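How to Swap a Hard Drive in a Caddy (Without Losing Sleep Over It)

Posted 1/6/26 in Small Server Care

If you have inherited a rack server, or bought one secondhand the way I did, sooner or later a drive is going to start complaining and you will have to change it. I put this off for weeks the first time. I had built plenty of desktop computers and never thought twice about it, but something about a machine with a row of drives across it made me nervous, as if it would know I was new. It really is a gentle job once you have done it, and I hope this page saves you some of the worrying.

My own server lives in the back office at Pranlow, where we keep scans of old property maps for the town of Erville. The array holds more than 3000 of them, so I do have a healthy fear of pulling the wrong drive! Everything below assumes a server with drives you can change while it is running, set up in an array that can lose one drive and carry on. If you aren't sure about either of those, stop and look it up in your manual, or shut the whole machine down before you touch anything.

What you will need

A replacement drive, the same type as the old one and the same size or bigger
A screwdriver that fits your caddy screws (check one before you start, they vary)
A small dish for the screws
An anti-static wrist strap
A strip of masking tape and a pen
A recent backup that you have tested – please, please don't skip this one

Step 1. Find out which drive is bad

Open your array software and write down two things: the bay number and the serial number of the failed drive. I write both on masking tape and stick it to my sleeve, which my colleague Ju-won Maeng finds very funny. Bays may be numbered from zero or from one, and they may run across or down, so the number alone isn't enough to go on. If your software has a "locate" button that blinks a light on the bay, use it.

Step 2. Release the caddy

Most caddies have a latch or a lever at the front. Press or slide the latch, let the lever swing out, and pull the caddy toward you by an inch or so. Then wait. An older spinning drive keeps turning for a little while after it loses power, and it doesn't like being waved around while it does. I count slowly to 18, for no scientific reason except that it keeps me from hurrying.

Step 3. Slide it all the way out

Pull straight along the line of the bay, with one hand ready to take the weight as the back end comes free. Drives are heavier than they look and it is easy to be caught out. Check the serial number on the label against your tape before you go any further. If it doesn't match, put your screwdriver down and go back to your array software before you pull anything else.

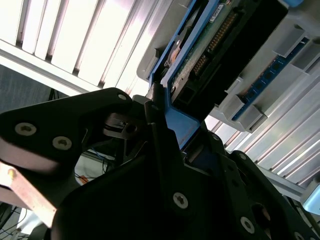 Hard drive in its blue caddy, up against the grey server chassis.

Step 4. Move the new drive into the caddy

Lay the caddy on a clean, flat surface and put on your wrist strap. Take out the screws (mine go in through the side rails, yours may come up from the bottom), drop them in the dish, and lift the old drive out. Look carefully at which way the connector faces before you set it aside. I take a quick photo with my phone every single time, even though I must have done this job a dozen times by now.

Set the new drive in the same way around and start all the screws by hand before tightening any of them. Snug is plenty. If you lean on the screwdriver you can twist the rails a little, and then the caddy drags in its bay and you will wonder what on earth is wrong with it.

Step 5. Put it back

Hold the lever open, line the caddy up with the empty bay, and slide it in with gentle, even pressure. You should feel it glide until the last bit, where the connector meets its socket. Close the lever and let that do the final push. If it stops early, don't force it – slide it out, check for a screw head sticking up, and try again.

Step 6. Let it rebuild

Some arrays start rebuilding by themselves and others wait for you to tell them. Ours took 842 minutes last time, and I checked on it far more often than it needed. The server will feel slow while this goes on, so late afternoon is a good time to start if people need it during the day.

A note on the old drive

Write "BAD" and the date on it in big letters before it leaves your hand. Sotiris Kalogeropoulos at Fragkou, who sells me my spares, has a shelf of mystery drives that people have brought him over the years, and I would hate for you to start your own. If it held anything private, have it wiped or destroyed properly.

Next time I'll go over setting up email alerts, so the server can tell you about a failing drive before you stumble on it.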